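Recurring gift charged twice after switching from card to checking account

Posted in Online Giving > Recurring Gifts

Hafþór Fogh
Member

I handle the giving records for a mid-size congregation. We take online donations through Gridbridge, with Erkero as the bank transfer processor behind it. In December a donor changed her monthly gift from a credit card to a checking account using the donor portal. The next month she was charged on both.

In the admin panel her profile shows 2 schedules. The old one has the status "Method replaced" and the new one has the status "Active". Both have a next run date of the 18th. I expected "Method replaced" to mean the old schedule was closed. Her pledge record now counts both gifts, so her progress toward a 3000 dollar pledge is overstated.

Can I delete the old schedule without losing the gift history attached to it, and what is the right way to return the duplicate? I would also like to keep this from happening to other donors who switch.

Plultley
Regular contributor

Do not delete it. Deleting a schedule in Gridbridge detaches the past gifts from the fund designation, and they fall into "Unassigned" on the year-end statement. You then have to reassign them one at a time.

"Method replaced" only describes the payment method. The schedule stays live until its end date is filled in. When a donor edits the existing gift in the portal, the end date is set automatically. When the donor starts a new gift and then removes the card, it isn't, and the processor keeps the stored token for the old card until the schedule ends. My guess is that she did the second.

Sequence that works for us:

1. Open the old schedule and set the end date to the day after the last valid gift. Ours run on the 18th, so we enter the 19th. If you enter the 18th itself, the last gift is sometimes marked as void in the export.

2. Confirm that the next run date is now blank. If it still shows a date, save again from the Schedule tab, not the Profile tab.

3. Refund the card gift, not the bank gift. A bank transfer can still be returned by the donor's bank after you have refunded it, and then you have paid her back twice. Use "Refund to original method". A manual check will not clear the gift from her pledge.

4. Rerun the pledge calculation. It does not update when a refund posts. The button is under Pledges > Maintenance.

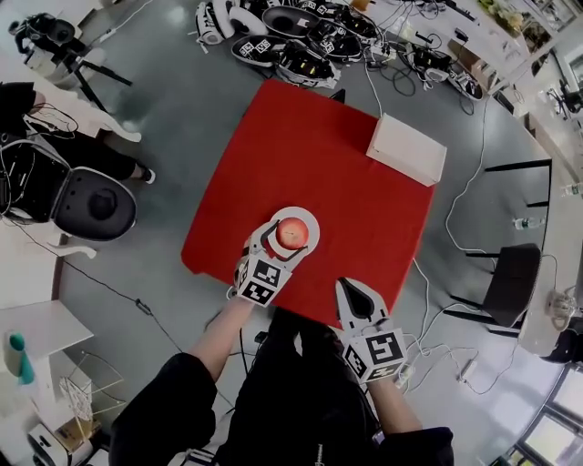
5. Write to the donor with the refund amount and the last digits of the card it went to. Card refunds post on the bank's timetable, so avoid promising a day.

For prevention, turn off "Allow multiple schedules per fund" in the portal settings. The donor then gets a prompt to edit the gift she already has. The drawback is that a household where both spouses give to the same fund under one login can no longer do so – they will need separate logins.

Ingvarsson
Member

Same thing happened here. We just called support and they fixed it on their end. Check your batch report on Monday, weekend gifts get grouped together there and a double is easy to miss.

Hafþór Fogh
Member

Thank you both. The end date was blank, as Plultley suspected. I set it to the 19th and the next run date cleared after saving from the Schedule tab. The card refund is submitted and shows as pending. The pledge total is still too high, so I will rerun the calculation once the refund posts. I have left the multiple schedules setting on for now, as several of our couples share a login.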